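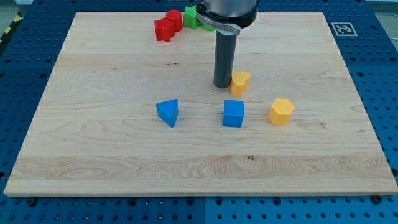

Rapport d'avancement, deuxième période
Projet Grorell : jeu de formes et plateau en érable
À l'attention de Golnar Ranjbar, fonds Ackah
Rédaction : Leszek Szulc, atelier Larnley

1. Où nous en sommes

Vous m'avez demandé un rapport franc, je vais donc commencer par ce qui me gêne. Le calendrier de départ prévoyait qu'en mars le jeu Grorell serait prêt à partir en essai dans les classes. Il ne l'est pas. Nous avons un plateau que je juge bon, des blocs que je juge moyens, et une notice dont il n'existe que la première page. Shuk-fan Tse est plus optimiste que moi et vous le dira sans doute au téléphone. Je maintiens ma version.

Le principe n'a pas changé depuis la demande de subvention : un plateau en bois, posé à plat, et des blocs de couleur aux formes franches (cœur jaune, étoile verte, cylindre rouge, etc.) que l'enfant regroupe, sépare, nomme, déplace. Pas de logement creusé, pas de bonne réponse imposée par un trou. C'était l'argument principal du dossier et j'y crois toujours à moitié.

2. Le plateau

L'érable vient de chez Harotwood, en lames collées chant contre chant. Le premier lot était voilé et nous l'avons refusé ; le second est correct. Le fil court dans la longueur, avec des veines plus sombres par endroits et un petit nœud qui a fait débat. Vikas Mittal voulait écarter toute planche portant un nœud. J'ai demandé pourquoi, et je n'ai pas eu de réponse convaincante : il est sain, il ne dépasse pas, un enfant de quatre ans s'en servira peut-être comme repère. On le garde. Si le fonds y voit une objection esthétique, qu'il le dise avant la commande suivante.

Je signale tout de même que le bois clair coûte plus cher que le hêtre prévu au budget. Le surcoût a été pris sur la ligne « emballage », ce qui repousse le problème sans le régler. Il faudra bien emballer ces plateaux un jour.

3. Les blocs

Le cœur jaune est la pièce la plus réussie. On le reconnaît de loin et tout le monde à l'atelier le prend en main en premier, moi compris. L'étoile verte se lit bien vue de dessus, beaucoup moins de côté, où les pointes se confondent. Shuk-fan pense que cela obligera l'enfant à tourner autour du plateau. C'est possible. C'est aussi le genre de qualité qu'on découvre à un défaut une fois qu'il est fabriqué.

Pour les rouges, je suis plus réservé. Le cylindre ne pose aucune difficulté. Le bloc à contour entaillé, lui, n'a pas de nom évident, et les adultes à qui je l'ai montré en ont proposé chacun un différent. Or la moitié des activités de la notice repose sur le fait de nommer la forme. De plus, quand les deux rouges se touchent, on les prend pour une seule pièce. J'ai proposé de changer la couleur de l'un des deux. La proposition est restée sans suite à la dernière réunion et je la remets ici par écrit.

4. Les séances d'essai

Tshepo Modise a organisé 6 séances avec des adultes de l'entourage de l'atelier. Les comptes rendus sont favorables, ce qui ne m'étonne pas : nous avons interrogé des gens qui nous aiment bien. Les seules remarques utiles portent sur la tendance à repousser les blocs en tas au bord du plateau et à laisser le reste de la surface vide. Si cela se confirme avec des enfants, le plateau est trop grand, et une partie du surcoût de l'érable n'aura servi à rien.

Les 22 enfants annoncés dans la demande n'ont pas encore été vus. L'école qui devait nous recevoir attend l'accord de sa direction. Je ne souhaite pas que l'on présente les séances avec adultes comme un équivalent, et je vous demande de ne pas les reprendre ainsi dans votre bilan annuel.

5. Dépenses

Restent 1113 euros sur la tranche en cours. Cela couvre la finition des plateaux et la relecture de la notice, pas une nouvelle série de blocs. Si nous changeons la couleur du bloc entaillé ou si nous redessinons l'étoile, il faudra soit avancer la tranche suivante, soit réduire le nombre de jeux livrés. Je penche pour la réduction. Vikas est contre.

6. Ce que nous demandons

Un report de 2 mois pour les essais en classe, sans rallonge. Votre accord écrit sur le maintien de l'érable. Un avis, même bref, sur le bloc rouge entaillé, car l'équipe est partagée et je préfère trancher avant que Harotwood ne relance la question des quantités.

La notice complète vous parviendra avec le prochain rapport. Tshepo s'en charge, à partir des notes de Shuk-fan, et je la relirai avant envoi.

Leszek Szulc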